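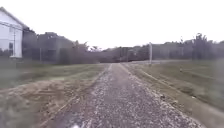

Review: the Virix path robot, after one season of use

September 16, 2019
By Vinzenz Bachmann

Search this site Enter keywords Go

I bought the Virix in April for the gravel paths at our site in Bilemville. My task was simple to write down: a small wheeled robot must drive the path alone, keep to the stone, and bring back a record of the surface. The budget was harder. I hope my notes can help other people who must plan such a purchase.

The price of the base machine was $1,507. With this you get the robot, one battery and the charger. I recommend to order a second battery in the same order. The shipping for one battery later cost me more than I like to say. In total I had 3 invoices where I had planned one, and our bookkeeper Trinity Achterberg asked me about each of them.

Driving on loose gravel

On straight sections I am satisfied. The robot holds its line well, also where the stone spills over into the grass and the edge is not clear. At the higher speed the camera shakes a lot and the recording becomes soft, so for inspection I use only the slow speed. If your paths are long, please calculate with the slow speed when you decide how many batteries you need. I did not do this.

Bends are weaker. When the path turns, the robot reacts a little late and comes near to the border. I set the safety distance to two feet and after this I had no more trouble, but on a narrow path this setting will not be possible.

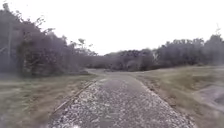 The path bends left toward the clearing, with the low rail along its left edge.

A rail or other low edging should be on your list before you ask for an offer. The standard sensor looks too high for it. Kasprzak sells a lower bracket which fits without drilling, and I would put it in the budget from the first day. The Trondinport dealer offered me the same bracket as a "terrain package" with a software license for 2 years. I took only the bracket.

Running costs

Wheels: the maker gives 1,000 hours for one set. I am far from this number, but on crushed stone the rubber already looks tired, and I have reserved money for a new set next year.

Support: friendly, slow. The manual is good and the drawings are clear.

Would I buy it again? Yes, for straight and wide paths. For a site with many bends I would first ask for a trial day and pay for it if necessary.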